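Grendard Bimanual Method, Set-up Guide
Section 7: Running the two-arm handover trials

Read Section 6 first. If you skipped Section 6, your arms are not calibrated, and everything below will go wrong in ways that look like a research finding.

The Grendard method trains one policy for both arms and asks it to work out, by itself, which hand should be doing what. The result we care about is whether a policy trained at one site still behaves at another. It will not if your site has its own ideas about lighting, so start there.

7.1 Preparing the enclosure

1. Close the black fabric on all sides. Policies trained at Rostonside learned a great deal about the parking lot before anyone bought curtains.
2. Pull the crossed wires overhead until they no longer sag. They should form an X, and they should still form an X tomorrow.
3. Power both arms and leave them at the home pose for 7 minutes. The joints drift while they warm up. Coffee is permitted, outside the enclosure.
4. Set out the objects for the trial from your object list. Put the small ones close to the near edge and the containers behind them.

CAUTION: Keep hands out of the workspace once the arms are enabled. The policy has never seen a hand and has formed no opinion about what to do with one.

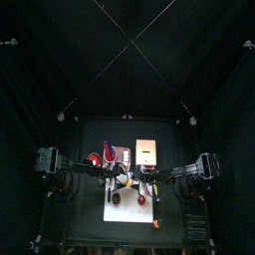
5. Move each arm through its range by teleoperation before you record anything. Watch the cables as well as the grippers. A cable that catches at the wrist will show up later as a strange reluctance to turn left, and you will spend a week blaming the loss function.
6. Change the layout between episodes. Operators believe they do this. The logs from Fanddale suggest that operators have a favorite spot for every object and return to it like cats.

7.2 Collecting demonstrations

1. Record 100 demonstrations for each task. Keep the clumsy ones if they end well. Throw out any in which you bumped the table.
2. Use both arms for at least half of the episode. If you let one arm do all the work, the policy will learn that the other is decorative.
3. Pause for a beat before every shared grasp. The pause gives the model a clean moment to line up the two wrist views, and it gives you a moment to reconsider your approach.

NOTE: The full Kaplan task set comes to some 700 episodes. Spread them over several days and several operators. One tired person makes a very consistent data set of one tired person.

7.3 The shared grasp test

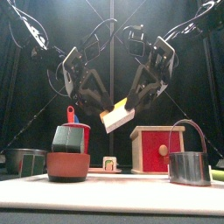
Shared grasps are where the method earns its keep, and also where most new sites send us their first unhappy email. Two grippers on one object must agree about where it is, and a small error in either arm turns into a tug of war. Start with something forgiving. A block with a yellow top, held with one gripper toward each end, is a good first subject, and a bit of tilt is fine so long as both sets of fingers keep their hold. Do not move on to rigid objects until your block runs are dull to watch.

1. Load the policy checkpoint and set the arm speed to half.
2. Run 22 trials without touching the settings. You will want to touch the settings.
3. Score each trial as held, dropped or refused. "Nearly" is not a score.
4. If one arm always arrives late, go back to 7.1, step 3, and admit that you cut the warm-up short.

CAUTION: If the grippers begin to pull against each other, press stop at once. Letting it play out is tempting and expensive.

Save the logs before you power down. The controller keeps nothing overnight.

Questions about this section: Grendard set-up desk, Rostonside | Last revised May 28, 2022 | Back to top
7 comments | 22 shares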